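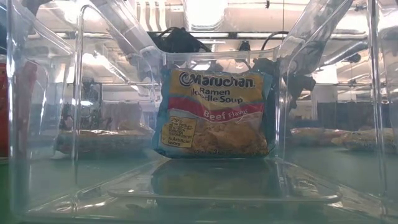

Kvam, July

# Birnus Clear Pantry Bin

We have sold a good many bins over the years, and the one people write to us about most is still the plainest of the lot. The Birnus is a clear, rigid plastic bin for the kind of shelf where small packets get lost – instant soup, gravy mix, cocoa, the last envelope of yeast you were sure you had bought. You can read a packet standing at the very back, so a Beef Flavor ramen doesn't have to be dug out to be told apart from its neighbors.

Signe Skjelbred, who runs our shop, uses hers one flavor to a bin, with the noodles standing up like file cards. I'm a good deal less orderly and keep everything together, chicken and beef and whatever my kids have brought home, and it works well enough for me too (though I do end up with rather a lot of chicken).

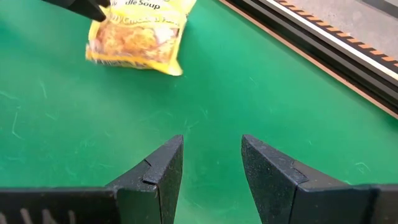
If you like to sort before you fill, and I would recommend it the first time, clear yourself a stretch of counter and lay everything out flat, label side up. It takes a pot of coffee and a bit of patience, and you'll very likely meet some old friends from the back of the cupboard. Put the oldest packets toward the front and the new ones behind them, and try not to cram them in, as the noodles do break if they're squeezed.

## Care

Wash by hand with warm water and a soft cloth. Please skip the scouring pad – clear plastic shows every scratch, and there's no polishing them out afterward. Let the bin dry completely before any paper packets go back in.

## Ordering

Sold singly or in a set of 2. Cafeterias and food pantries can order by the case of 20, and for anything over 200 bins please write to Holger Lindqvist at our Trullitz warehouse, who will work out the freight with you. Orders that reach us before 11 on Monday morning go out the same day. The matching Siltix lid is sold separately and fits this size only.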